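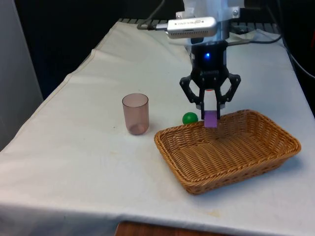 White cloth, purple block, Monday.

Up at six for no good reason. The refrigerator was making its noise again, the one like someone dragging a chair across a gymnasium, and once I'm awake enough to be annoyed by it I'm awake enough to make coffee. So I made coffee and sat down with the beans.

I should write down where the beans stand while I still remember. I ordered three kinds from the Pemlow catalog back in the winter, when a person will believe anything. The pole beans were supposed to reach the top of the fence by July. It is August and they have reached the top of the fence, crossed it, and started a new life in the neighbor's lilac. The bush beans have produced a side dish. The third kind, a dry bean called Lappalainen that the catalog described as "patient," has so far given me leaves, and a number of small beetles who seem very happy with how the leaves turned out.

I wrote to Pemlow about the beetles last week and got back a form letter thanking me for my interest in tomatoes.

Anyway, the plan for today was to pick everything that could be picked, then blanch and freeze it before lunch. Picking took an hour and a half. I had forgotten that beans hide. You go down the row, feel thorough, turn around at the end, and there are twice as many looking at you from the other direction, half of them already the size of a shoehorn and about as tender. I filled the big colander, then the small colander, then my hat.

Blanching is a job I resent out of proportion to the work involved. Boil, wait, ice bath, drain, pat dry, bag, label. I ran out of ice after the second batch and had to drive to the gas station, where a bag now costs what I used to pay for lunch. The man in front of me was buying 23 scratch tickets. He was not in a hurry. He scratched the first six at the counter, lost all of them, and looked at my ice as though I was the one making poor decisions.

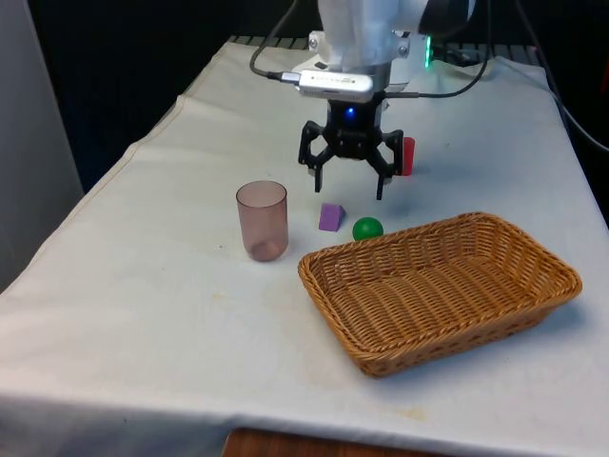

The labeling is where I always come to grief. Last year I froze a whole shelf of things in identical bags, told myself I would know them by sight, and spent the winter thawing surprises. Rhubarb is not a pleasant thing to find in a chicken soup. So this year there's a color system: a strip of green tape for beans, red for anything tomato, purple for plums if the plums ever amount to something. I like a bright color on a white background for this, something that shows up the way that little red block does against the white cloth, even with half of it tucked away behind something else. The freezer is white inside (more or less), so the principle ought to hold. Of course I had no green tape. I had red tape and a great deal of brown tape. The beans are therefore labeled brown for now, and I've written "brown = beans" on a card and stuck it to the freezer door, where it will puzzle me in January.

Lunch was beans.

In the afternoon I tried to read the manual for the Rutora, which is the vacuum sealer I bought secondhand and have been afraid of ever since. It has two buttons. One says SEAL and the other says PULSE, and the manual uses both words for both buttons depending on the page. The first bag sealed beautifully with nothing in it. The second bag had beans in it and the machine made a sort of sigh and drank some of the water. I unplugged it and let us both think things over. The manual recommends that you "allow a rest between bags," and I took this as advice meant for me, and had a nap.

When I woke up it had clouded over and the wind was shoving the bean poles around. I went out and tied them up with old pantyhose, which my grandmother swore by and which makes the garden look like the scene of something. One pole had snapped near the ground. I splinted it with a paint stirrer. It leans, but so does the fence, and in the same direction, so from the kitchen window everything looks fairly straight.
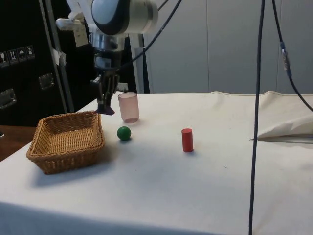 Then I made the mistake of walking back down the row "just to check" and came in with another armful. I swear they weren't there this morning. I put them in the sink and covered them with a dish towel so I wouldn't have to see them during supper.

Supper was also beans, with garlic and the last of the good bacon, and I have to admit it was excellent. I'd like that on the record in case I sound ungrateful. I had seconds standing up.

Tried calling the Pralum hardware store about green tape and got the recording. They close at five now for the summer. They used to close at six, and before that whenever the last customer ran out of conversation, which could be quite late.

To do tomorrow: tape, more ice, pick off the beetles by hand (ugh), write to Pemlow again and use the word "beans" in the first line. Ask next door about the lilac, and offer them whatever is growing on it. Take the dish towel off the sink.

Refrigerator has started up again. Going to bed with a pillow over my head.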